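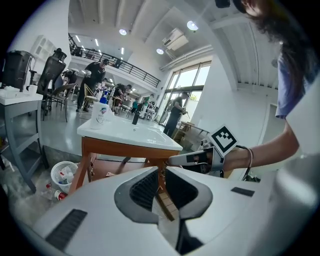
About Elliment

Elliment is an independent real estate brokerage and property management firm based in Beltthorpe. The company acts for private sellers, first-time buyers, landlords and estates, and handles residential property throughout the town and the surrounding county.

Our History

The firm was founded as Gasser Realty, a rental agency with a single office on Canal Street. It took its present name when it merged with the Skuter letting business, whose clients were mainly owners of duplexes and small apartment buildings. The Canal Street premises remain our head office. We now operate 3 offices and manage more than 1,000 rental homes on behalf of their owners.

Residential Sales

Every property offered through Elliment is visited and appraised by a licensed agent before an asking price is recommended. Sellers receive a written appraisal setting out recent comparable sales, the expected time on the market and all fees payable at closing. The agent who carries out the appraisal remains responsible for the file until the keys are handed over. Listing agreements may be ended by the seller on 20 days' written notice.

Property Management

Our management department collects rent, arranges repairs and inspects each home at the start and end of a tenancy. Owners are sent a monthly statement and may ask to see the invoice for any work charged to their account. Security deposits are held in a separate trust account and are not used in the running of the business.

Overseas Buyers

A growing share of inquiries comes from purchasers living abroad, many of whom are returning to the region after a period of work elsewhere. A dedicated desk at the head office assists these clients with viewings, document requirements and introductions to local attorneys. Elliment accepts no commission for such introductions.

Visiting Us

The Canal Street office is open Monday through Saturday and closes at 7 p.m. Branch hours vary and are posted at each location. Appointments outside these times can be arranged with the agent concerned.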